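Trirbridge Mobile Fair: plenty of launches, few dates

I got to Trirbridge just before 10 in the morning, which turned out to be a mistake, as the doors of the exhibition hall stayed shut for another half hour. The organisers had promised the biggest phone show the town has held. Perhaps it was. I hadn't been to the others.

Most people had come for the Kandirov stand. The company has been teasing its new mid-range handset since December and this was meant to be the first chance to hold one. You could hold one, in fairness, but it was bolted to a desk by a short cable and it ran a demo loop that wouldn't let you into the settings or the camera. I asked how much memory it had and was told "enough for everyone". The leaflet says the battery will last two days. Every leaflet I have picked up in the past few years has said that.

Csaba Vass, who gave the Kandirov talk at 11, is a good speaker and knows his product. He spent a long while on the screen and the slimmer body, then put up a slide of the countries where the phone will go on sale. We weren't on it. When somebody near the front asked, he said more markets would follow "in due course" and moved on to the colours. There are three, and two of them are grey.
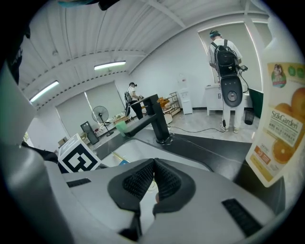 The price is the other thing. A slide gave it as 300 euros before tax, with no word on which version that buys you. If it's the small storage one, I can't see why anyone would choose it over last year's model, which has the same main camera and is being sold off cheaply already.

Kiss had a smaller stand at the back, next to the coffee, and I liked it more than I expected to. They make a plain phone with a battery you can take out yourself, and they let me do it – cover off, battery out, back in, and it started up without a fuss. The screen is dull next to the Kandirov and the speaker is poor. They say they have sold over 500 of them by post, a small number to print on a banner, but at least it's a number. They also promise 7 years of updates. A firm that size may not be here in 7 years, and the man on the stand didn't have much of an answer to that.

Drivasus was showing a folding phone behind glass. No touching, no price, no launch month. It was opened and closed twice by a woman in white gloves and then left shut. I went back after lunch and the case had a cloth over it.

Entry was free if you signed up beforehand, and the sign-up form wanted my phone number. I have had two texts from Kandirov so far, neither with a release date in it.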